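Open day at the Cloltimis training center, Brutamstead

The Brutamstead football club opened its training center to the public on a Friday in March, and I drove up from Fodor with my brother-in-law to see it. The drive is 89 miles, nearly all of it two-lane road, and we left early enough to stop for breakfast on the way. Doors opened at 8 a.m. Parking was in the grass lot behind the practice field, and it was soft enough that a couple of cars had to be pushed out later. 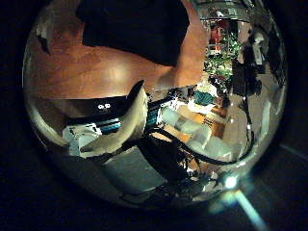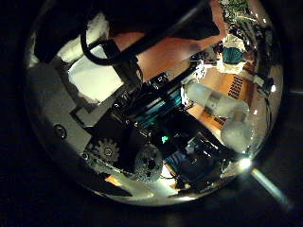
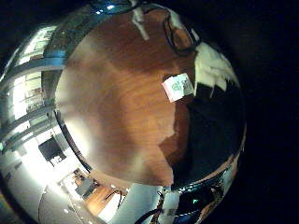
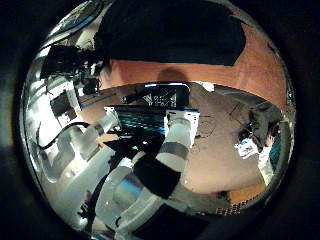 Photos: Pentti Saarela

Visitors signed in at the front desk and were put into groups. Ours went to the weight room first. It is a long room with a low ceiling, racks down one side and a strip of turf down the other. The strength coach talked for fifteen minutes, mostly about hamstrings. The club lost three starters to hamstring pulls last season, two of them in the same week, and he has changed how the players warm up as a result. They used to stretch standing still for ten minutes and then run. Now they start with slow marching and skipping drills and build up to short sprints before anyone touches a ball. He said it was too soon to tell whether it helps.

Somebody asked how much the linemen lift. He didn't want to give numbers for individual players, but he did say the heaviest lifts happen in the off-season and drop off a lot once games begin. During the season a starting lineman may only lift twice a week.

The treatment room is across the hall. It has six tables, a cold tub and a hot tub, and a taping bench under the window. The head trainer taped an ankle for us on a boy from the group and had it done in less than two minutes. She said that on a game day she and her assistant tape most of the roster, and that they start three hours before kickoff with the players who take longest. Her advice for parents was to stop letting kids play on a sprained ankle after a few days because the swelling has gone down. She wants to see a player hop on the bad leg, cut both ways and run backward before he goes back to practice. If he can't do those things he sits, and she said she has had arguments with coaches over it.

She also went through what happens after a knee injury. A torn ligament means surgery in most cases and then most of a year away from games. The part I had not thought about was how dull it is. The first weeks are spent getting the knee to straighten all the way and the thigh muscle to fire again. One of the club's running backs is in the middle of this now. He came in while we were there, said hello, and got on the bike.

We had a break after that. Coffee was free and the sandwiches were not. I had the turkey, which was fine. The line was slow because there was one card reader for everybody.

The equipment room was the best part for me. The equipment manager has been with the club since it played on the high school field, and he keeps everything. He had a row of old helmets on a shelf, the earliest with a single bar across the face, and he let people hold them. The current ones are checked before every game for air pressure, loose screws and cracks in the shell, and each one goes out for reconditioning after the season. He has about 70 on hand, counting spares. He also showed us the blocking sled, a Jerkine, which he bought used from a college and rebuilt himself. The pads have been replaced twice and the skids once. My brother-in-law coached a junior high team for some years and the two of them talked about sleds until the group had to be moved along.

Last came the practice field. The grass half was roped off and we stood on the turf half. Players walked through some kickoff formations at half speed and then ran routes with the quarterbacks. The wind was blowing hard toward the parking lot and a lot of the deep balls were coming up long. The kids were allowed on the field at the end to throw and catch with the receivers. That went past the time on the schedule and the staff let it run.

A few notes for anyone going next year. The center is on the north side of town and the sign is small. If you come to the grain elevator you have missed the turn. Wear boots if it has rained. The tour is all on one level except for the film room, which is up a flight of stairs and was closed this time for new carpet. The tour itself took two and a half hours and the field session another hour. Entry was free, with a box at the door for the youth program. Season tickets were being sold at the desk, and people who bought that day got to pick seats before general sale.

We bought two on the 40-yard line, visitors' side, and were home in time for supper.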